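Cell 6 – weekly inspection, two-arm glass handling
Checked by: Aldo Guerra. Monday, before first run.

1. Base plates and rail bolts – OK
Marked every bolt head with paint pen, again. Someone had cleaned the old marks off, and I'd like to thank them for their thoroughness.

2. Cable conduit, both arms – OK, watch
No splits. The left one has a shiny patch where it rubs at the elbow. Move the arm through its full reach by hand and look for snagging. The Zereck manual says to do this every 1,000 cycles and then doesn't say how to read the cycle count.

3. Gripper fingers – left OK, right ADJUST
Right fingers closed a hair off center. Reseated and tightened. Wipe both pairs with a dry cloth, please, and leave the citrus spray in the kitchen. 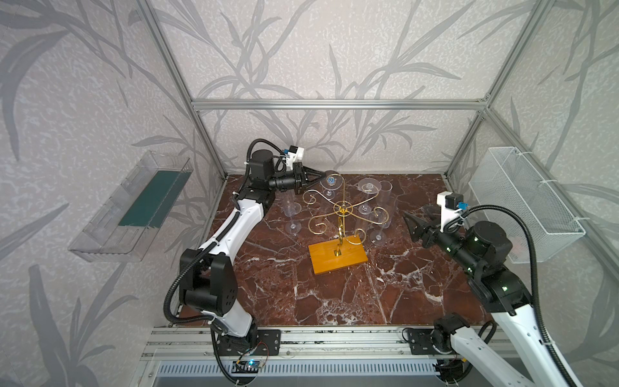

4. Sensor connectors behind the grippers – OK
Push until they click. If they don't click, they aren't in, however much you'd like to go to lunch.

5. Enclosure – OK
Frame joints tight. Wire basket on the right wall still held up by cable ties. I've asked for proper brackets in 11 of these reports and look forward to the twelfth.

6. Glasses and rack – OK
Run a thumb around each rim for chips, slowly. Replace any sticker that's lifting.

7. Emergency stop – PASS
Tested from both sides. Stop button cover is cracked, spare ordered from Cuesta.

Open items: elbow rub on left conduit, stop button cover, brackets (see above, and all previous).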